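Posted in: Writing Life, Book News
Search this blog... Go

04/11/2025

So the draft of Flidden is done! Well, done in the sense that it has a beginning, a middle and an ending that I typed at ten to midnight with a cold cup of tea next to me, and I've been walking about the house feeling odd ever since. It's the second of the Ferkmont books, for anyone who's new, and it picks up a few weeks after the flood, with Wundska still missing and the ferry not running.

I've had quite a few emails asking when it's coming out. The short answer is June, if everyone's diaries behave. The long answer is that I have to rewrite a fair bit of it first. Chapter 8 is a mess. There are 2 separate scenes where the same letter gets opened (by different people, in different kitchens) and I like both of them, which is a nuisance. One has to go. I think it'll be the one with the aunt, and I'm already sulking about it.

The draft came out 35 pages longer than the first book, and I'd promised my editor it would be shorter. Bartosz Zieliński has been very decent about it. He read the opening on the train and sent me a message that just said "more Laskowska please", so if you were one of the readers who wrote in asking for more of her, you've got an ally! She was only meant to be in the first book for a page or so. She was there to sell somebody a coat. Then she started answering back and I couldn't get her out of the shop, and now she's got her own chapters and a bad knee and opinions on everyone's marriage.

A few of you asked how I plan these things and I always feel a bit of a fraud answering. I don't have a wall of cards. I've got an exercise book with the names of everybody in Ferkmont and who they're not speaking to, and a map that I drew so badly that the church is in the river. When I'm stuck I go back to the exercise book and pick two people who've never had a conversation, and I make them wait for something together. A bus, a kettle, a doctor. Half of it gets thrown away but I usually find out something I can use. That's how the whole business with the beehives started, and I know nothing about bees (please don't write in about the bees, I've had the letters, I've fixed it for the new edition).

Reading wise I've been hopeless. I can't read novels while I'm drafting, I start copying the rhythm without noticing, so it's been cookery books and one very long history of canals. I've got a pile by the bed now that I'm properly excited about and I intend to do very little else until the weekend.

Oh, and the newsletter! There are some 300 of you on it now, which is lovely and slightly frightening. If you signed up over the summer and never got the free short story, check your junk folder first, then drop me a line and I'll send it myself. It's the one about Laskowska's wedding, and it comes before the first book, so you can read it without having read anything else.

I'll put the cover up as soon as I'm allowed. I've seen two versions and I have a clear favourite, and it's the green one.
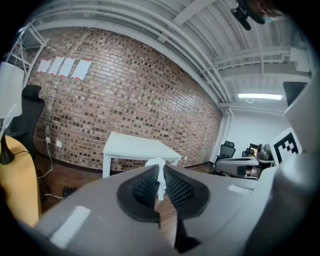

My other half prefers the blue, but he also thinks the aunt should keep her kitchen scene, so I'm not taking advice from him this week. Back soon with an extract, probably the ferry chapter if Bartosz doesn't make me cut it.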